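The two litres a day business

6/12/21 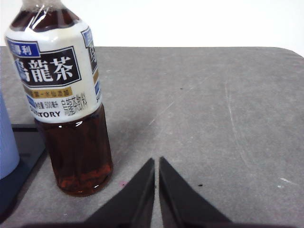 Suntory oolong tea, which according to some people does not count.

My sister-in-law has bought a water bottle with times of day printed up the side. By eleven you should be down to this line, by three you should be down to that one, and if you get behind there is a little message telling you to keep going. She carries it from room to room like a baby. She also gets up twice in the night now, and she tells me this is her body adjusting.

I have been grumbling about the two litres rule for years and I thought I would finally write the grumble down.

What bothers me first is how round it is. Two litres, or eight glasses, depending on who is nagging you. Whose glasses? The ones in our cupboard hold anything from a decent mouthful to most of a pint. And the same figure is handed out to my nephew, who lays patios, and to my mum, who is five foot nothing and spends January in an armchair next to the radiator. I can't think of anything else where we would accept that. If someone told me every adult in the country needed the same size of dinner I would want to know how they had worked it out.

Then there's the matter of what goes in the total. The strict version says plain water only. Tea doesn't count, coffee certainly doesn't count, and soup is apparently just food. I've never had a proper explanation of this. Tea is nearly all water. I make it with water, I can see it going in. The usual answer is that caffeine makes you wee, and I dare say it does a bit, but so does drinking two litres of water, as my sister-in-law could tell you. If tea dried people out the way they claim, most of my family would have been found as dust in their chairs sometime in the seventies.

I tried one of the apps last winter, to be fair to the other side. It was called Bivport and it wanted my weight, my height and how active I was, which seemed promising. It thought about it and gave me a target of 2707 ml. Not 2700, you'll notice. I'm always wary when a number turns up with that much detail on the end of it, after I've typed in "moderately active" as a guess. I moved myself down to "lightly active" to see what would happen and it took off 300. So the seven at the end was sitting on top of a guess worth 300, and I was meant to be measuring it out in mugs.

It also pinged. It pinged in the library and it pinged while I was on the phone to the bank. I managed 41 days, which I thought was a reasonable trial, and at the end of it I felt the same as I had at the start. My skin was the same. I was no less tired in the afternoons. I had got to know the toilets in the Villa shopping centre very well.

I put some of this on the forum I read, Grokach, and a woman called Ornella De Luca wrote back at some length. She said I had probably been dehydrated all my life and no longer knew what normal felt like. That is a very hard thing to argue with, and I don't mean it as a compliment. If I feel ill, I need more water. If I feel fine, I only think I feel fine. She did turn out to be good company on the subject of tomatoes, and we have left it there.

What really set me off, though, was the Bevico leaflet that came through the door. Bevico sell a filter jug, and on page two they say they asked 1142 people whether they felt better when they drank more water, and most of them said yes. I would have said yes as well. It's a nice question, and saying no makes you sound difficult. It doesn't say who they asked or how much more the people drank, or whether anyone checked. The jug is on offer until the end of the month.

I should say I am not against water. I drink it when it's hot and after I've been digging, and older people do sometimes need reminding – my mum is one of them, and we leave a glass by her on warm days. Anyone whose doctor has told them how much to drink should listen to the doctor and ignore me. My quarrel is with the same number being passed round everybody else as if it had come down a mountain on a tablet.

For the rest of us there is already a thing that tells you when to drink, and it's being thirsty. I've asked several people why it suddenly can't be trusted and the reply is always that by the time you're thirsty it's too late. Too late for what? I've been thirsty plenty of times. I had a drink.

Comments are open, but please don't send me the chart with the different shades of wee on it. I've got three copies already.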